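The Šťastný Family in Brornumton: Project Report
Submitted by Viera Kollár

The aim of this project was to trace the Šťastný family from its arrival in Brornumton and to establish its link by marriage to the Zarnetti family. Over 700 parish entries were read, of which 30 named one family or the other. 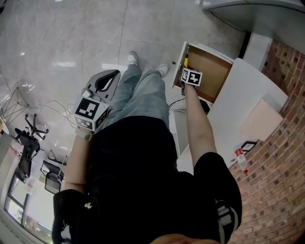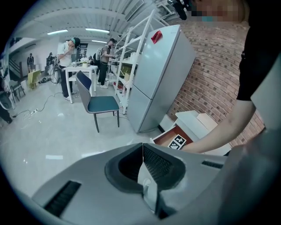
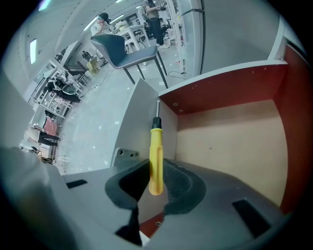
The baptism register proved the most useful source, although 9 pages are badly stained and the spelling of the surname changes from one clerk to the next. The marriage was found in March, entered under the bride's name only. Burials were searched through the Stiveo index, and two could not be matched to any baptism. The family's place of origin remains unproven. A request for copies has been sent to the diocesan archive.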